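Print this message | E-mail this message to a friend

Posted 12/29/21 by Leif Nordin

Filed under: Bookbinding list > Paste, boards and covering

Subject: Re: warped boards, and is it my paste?

Godelieve Groen wrote:

> Hello all, second post from me, first one was the hello. I'm binding my
> grandmother's recipe cards and letters into one fat book for my brother
> and I've now made two cases for it and both have warped. The first bowed
> outward like a potato chip. The second was better for a day and then did
> the same thing, only on the back board. I'm using gray board from the art
> store, flour paste that I cook myself, and the Hatine cloth in dark green.
> I had them under a stack of dictionaries overnight.
>
> Is it my paste? Is it the board? Do I have to buy a press? Also my
> sections are swelling at the spine and the whole thing looks like a
> doorstop. Sorry for all the questions at once. I'd also love to know what
> kind of table or room people work in, as I've been doing this on the
> kitchen counter and I'm about to be evicted by my family.
>
> Godelieve

Godelieve, welcome! Don't apologize for the questions, the list has been so quiet since the marbling argument in August that I was starting to wonder if my mail was broken. I have ruined a lot of boards in my life and I'm happy to pass along what they taught me. I'll number these so people can tell me which parts I've got wrong.

1. It's a little bit your paste, and mostly what isn't on the inside.

Anything you stick to a board with something wet is going to stretch when it goes on and shrink when it dries, and as it shrinks it pulls the board toward itself. So your cloth on the outside pulls the board outward, and you get your potato chip. Then you paste the endpaper down on the inside and that pulls back the other way. If the two pulls match, the board ends up flat. If the case was already bowed outward before you'd put the endpapers down, I wouldn't have given up on it! I'd have kept going. Mine nearly always look alarming at that stage.

If the endpapers were already down, then your inside pull is too weak. The usual fix is to line the inside of the board first with a sheet of plain paper, pasted, and let it dry before you case in. I use whatever text paper is left over from the job. Some people here fill in with thin card so the turn-ins don't show through, and that does look nicer, but try the plain lining first.

2. Check the grain on everything. Everything!

I know you've read this in every book. I had too, and I still made a whole guest book for my cousin with one board turned the wrong way. The grain of the boards, the endpapers, the lining and the text paper should all run head to tail, parallel with the spine. You said it was only the back board that went wrong on the second case, and that makes me very suspicious that you cut one board the other way to save on material. (I have done this. It was a really nice offcut.) Flex the board gently one way and then the other – the way that gives more easily has the fold line running with the grain. Pencil an arrow on the big sheet before you cut it up, and then pencil one on every leftover.

With cards and letters you won't have any say over the grain of the originals, and that's okay. Mount them or guard them and let the new paper do the behaving.

3. Flour paste is fine, but I'll bet it's thin.

I cook mine at one part flour to four parts water, whisked cold until the lumps are gone, then over low heat and stirred the entire time. When it goes from milky to slightly see-through it's getting there, and I give it a few more minutes after that. Then let it go completely cold and push it through a strainer. It should sit up on the brush. If it runs, it's going to soak the board and you'll get more stretch than you want.

For covering in cloth I mix in some PVA these days, half and half. The purists may write to me off list. The mix grabs faster and carries less water into the board, and you still get a little time to slide things around. I've got a tub of Erero that I bought when the shop in town closed and I've been working through it ever since. Any decent white bookbinding PVA will do the same job. I'd keep it away from your grandmother's originals, though. Straight paste for those, so that somebody can undo it later.

4. You don't need to buy a press, you need to wait longer.

Overnight isn't enough for a fat book. I leave mine 24 hours with blotters, change the blotters, and then put it back for as long as I can stand it. Dictionaries are fine for weight if they're sitting on something stiff and flat that's bigger than the book. Two pieces of shelving with the covers between them and a couple of bricks wrapped in old towel worked for me for years. Fresh, dry blotters make more difference than more weight does, in my experience.

I do have a press now, a little Skisedard nipping press with a chipped wheel that I bought from a man who'd been using it to hold a door open. I love it to pieces. But I can't say my boards got any flatter the year I got it. They got flatter the year I quit peeking.

On the swelling: how many sections have you got, and what thread? Every section adds its thread to the spine and none at the fore edge, so the more sections, the fatter the wedge. My father's letters came to 63 sheets once I'd hinged them all in, and my first try at sewing them was 24 skinny little sections with thread you could have tied up a boat with. Doorstop is a kind word for it. I took it all apart and made it 13 sections with thin linen thread, and the spine came down to something I could round. You also need stubs at the spine if you're mounting cards, to make up for the thickness of the card farther out. Without them you get the opposite problem and the book gapes open at the front like a fish. It's possible that your swelling and your cards will cancel each other out a bit, so dry-fit the whole stack before you do anything drastic.

5. The room question.

I'm the wrong person to ask about kitchens, I was evicted from mine long ago. I work in the back room over at Lunde now and I couldn't be more pleased with it. What I'd look for, in order, is a table you can walk around, a door you can close on a job that's drying, and plain walls. The walls sound fussy but I used to work in a room painted a strong yellow, and I matched endpapers to cloth in there and carried them outside and was horrified. White walls, even light, and your greens will be green.

For the tabletop, I put down one big sheet of white paper, as close to the edges as it'll go, and I paste on scrap sheets on top of that. A big sheet shows you every crumb and every dribble, and when it's had enough you peel it off and there's a clean table under it. Tape the corners or it'll creep. Please don't use newspaper, you'll have somebody's obituary in reverse across your nice cloth.

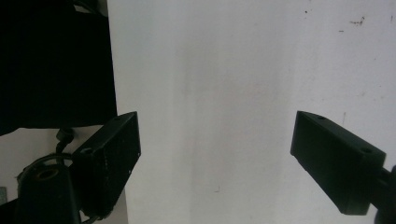
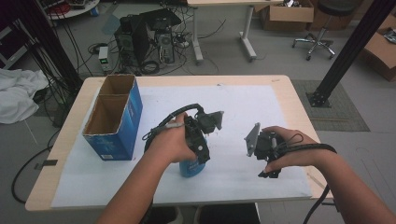 6. Practice on something you don't love.

I should have put this first. Before you make a third case for the real book, make a blank one in the same size, with the same board and cloth and endpapers, and leave it lying on a shelf for a couple of weeks with nothing on top of it. If it stays flat, go ahead. If it moves, you can look at which way it moved and change one thing. One thing! I used to change three at a time and never had any idea which of them had worked.

And don't throw away the two warped cases. Measure the boards and see if they'll cut down for a notebook. Green Hatine is too good for the trash, and I've had luck stripping a board, lining it again on the hollow side and pressing it while it was still a bit damp. It doesn't always come back. It's worth an afternoon when you've got the paste made anyway.

Two things I'd like to know, if you have a minute to write back. Are the recipe cards all the same size, and are they written on both sides? If they're written on both sides I'd hinge them down one edge onto stubs and skip the mounting altogether, and somebody else on here will know more than I do about the nicest way to do that. Second, what's the weather like where you keep the book? Our heating dries the air out so badly in winter that I've had a flat book start curling on the shelf by the stove and lie down again once I'd moved it to the hall.

I'm out until after New Year's, but I'll have the list mail coming through, so send us the section count and a picture of the worst board. We all want to see it.

Leif

> > Reminder to new members: please trim your quotes and keep
> > sale offers to the swap thread.

Print this message | E-mail this message to a friend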